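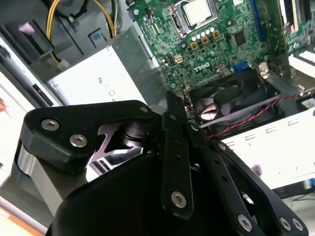

Welley Robot Software Team - Pages for Kids

How does a robot arm know where to go?

A robot arm is a set of motors joined by stiff parts. On its own it does nothing. If you plug it in and wait, it stays where it is. To make it move, you need software, and the software has to answer four questions. What is out there? Where do I want to go? How do I get there? Am I there yet?

At Welley we write software for robot arms that work on desktop computers. The inside of a computer is a hard place to work. There are wires that bend, chips that must not be scratched, and metal walls close together.

What is out there?

The first part of the software is called perception. That is a long word for making sense of what the cameras pick up. Ours is named Kurno.

A camera does not see a fan or a chip. It gives the computer a big grid of colored dots, and each dot is stored as numbers. Kurno looks for patterns in those numbers. Before it could find anything, we had to show it 2,000 pictures in which a person had drawn an outline around each part and typed in its name. After that it could look at a new picture and make a guess.

It is always a guess. Kurno gives each guess a score from 0 to 100. If the score is under 70, the arm stops and a person takes a look. Shiny metal makes the scores drop, and so do wires that cross in front of other things.

Some of our cameras sit close to the gripper, which is the robot's hand. When a camera is close, small parts look bigger. The bad news is that the gripper gets in its own way and hides part of the view. Kurno has to know which dots belong to the gripper, so that it doesn't try to pick up itself.

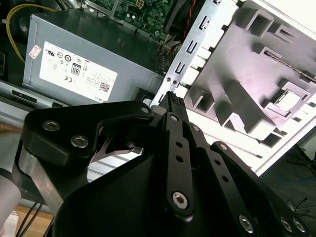 The gripper in front of an open computer. The box with the white label is the power supply.

Where do I want to go, and how?

The second part is called planning. Our planner is named Vlad. You give Vlad a starting place and a goal, and it looks for a path between them that doesn't hit anything.

You do the same thing when you reach into a full refrigerator for the jelly. You don't push your hand straight through the milk. You go around it, and you turn your wrist if you need to.

Vlad tries a lot of paths inside a pretend copy of the workspace before the real arm moves at all. Most of those paths are bad. One might bump the metal case, and another might bend the elbow farther than it can go. Vlad throws those away and keeps the shortest one that is left. On a hard job last year it threw away 26 paths before it found a good one - and that still took less time than tying a shoe.

Am I there yet?

The third part is control. Control sends numbers to the motors, checks where the arm really is, and fixes the difference. Then it does that again, many times every second. Ours is called Stirkoter.

Stirkoter also checks how hard the gripper is pushing. If a part meets something solid too early, Stirkoter tells the motors to back off. Then Vlad plans again from the new spot.

Parts that are out of the computer go on a gray board with holders on it. A holder keeps a part in a known position, so Kurno has less guessing to do.

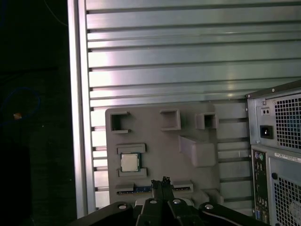 One reader wrote to ask why the robot can't just remember where everything is, the way she remembers where her bed is in the dark. Her bed is very big, she added, so maybe that was cheating.

It is a good question. Our robot does remember some places. But if the computer gets moved by the width of a pencil, the old numbers are wrong. A bed is easy to find when you are a little bit off. A thin slot is not. So the software uses what it remembers to get close, and then Kurno looks again.

Try it at home

Put a cup on a table and ask a friend to close their eyes. Guide your friend's hand to the cup using only the words left, right, forward, back, up, down and stop. Write down each word you say. When you are done, you have written a program.

Now move the cup a little and read out the same list. See where the hand ends up.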